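Chamado 2000: simulador de imposto sobre venda de imóvel herdado
Estado: reaberto
Aberto em 22 de setembro de 2019

Problema relatado: o simulador do portal Soment calcula o ganho na venda usando como custo zero sempre que o imóvel entra como "herança". Resultado absurdo.

Resposta do suporte: limpar o cache e tentar outro navegador.

Limpei. Tentei em dois navegadores. Mesmo valor, até os centavos. Não sei que cache faria uma conta de subtração dar errado, mas fica registrado.

Segunda resposta: "corrigido na versão 59". Testei de novo com a casa da rua Potgieter. O campo "valor no inventário" agora aceita o número, mas ao salvar volta vazio e o imposto é calculado sobre o preço cheio. Para mim isso não é correção.
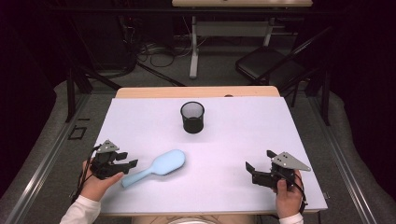 Wosturska

Terceira tentativa, agora com o apartamento do edifício Harncombe, que tem 3 herdeiros. Aí o valor do inventário fica salvo, só que inteiro para cada um, sem dividir. O imposto cai a zero. Bonito, se a Receita aceitasse.

Peço que me digam:
- qual valor o cálculo usa de fato como custo de aquisição
- se as simulações feitas em agosto serão refeitas
- quem testou a versão 59, e com que imóvel

Não fechem o chamado por falta de resposta minha. Já fizeram isso uma vez.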